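Minutes of the Winter Study Circle Meeting

Filed under: Church Life > Bible Study > Minutes

Print this page | E-mail this to a friend

Right, I said I'd write these up properly this time and not on the back of the hymn list, so bear with me. We met at half past seven in the back room at Durndale, the Clivdale group came over to join us (lovely to have them!) and two from Hepburn sent apologies on account of the road. We opened with a psalm and a prayer and got going by twenty to eight, near enough.

Last meeting's minutes. Read and agreed, with one correction. I had put that we finished the book of Jonah in November. We finished chapter three. Chapter four was held over and then it was Advent and everything went out of the window, so we'll do it first thing next time.

What to study after Jonah. This took up most of the evening, as I'm sure you can guess. The choice was between Ruth, Daniel and the letters to the seven churches. The Clivdale lot were very keen on Daniel, and I must say I was too at first, but several of us remembered the last time we did prophecy and how we got stuck on the seventy weeks from Easter until the summer outing. It was put to us quite firmly that we don't all have to agree on dates to read a prophet with profit, and I thought that was fair. In the end we voted for Ruth first, four weeks, a chapter a week, and then Daniel chapters one to six only. The second half of Daniel will be talked about again when we get there.

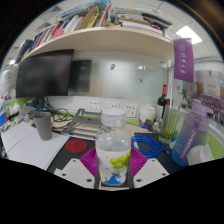 Study Notes

Which translation? We went round this one again. Most of us have the Authorised Version and like it, but the newer members find it heavy going and I don't want anyone sitting there too shy to ask what a word means. Agreed that whoever is reading aloud can read from whatever they've brought, and the rest of us will follow along and mention it if our own reads very differently. I rather enjoy that bit anyway – we had a good quarter of an hour on the gourd in Jonah last time, and whether it was a gourd at all.

Printed notes. The 50 booklets we ordered have nearly all gone, so we're having another 50 done, with bigger type please! The question pages stay at the back.

The Soseo appeal. I'm so pleased to report that the Bible fund for our link church at Soseo stands at 839 pounds, of which 114 came from the carol evening alone. It was agreed to send the whole lot in January and start again from nothing. They have asked us to pray for their new reading class, and we did so there and then before moving on.

Any other business. The heating comes on at six now, so no more coats. Somebody has left a concordance on the windowsill, green cover, no name in it. Please could whoever borrowed the big map of the divided kingdom bring it back, we shall want it for Daniel. Hymn 3130 in the new supplement has a verse missing in some copies, so check yours.

We closed with the Grace at ten past nine. Next meeting is at Clivdale, same time, and we start with Jonah four. Do read it beforehand if you can – it's only eleven verses.

Print this page | E-mail this to a friend

Recent items
Jonah chapter three: notes from the Durndale group
News and prayer requests from Soseo
Carol evening: thank you all
How to find the hall at Clivdale
Reading plan for Ruth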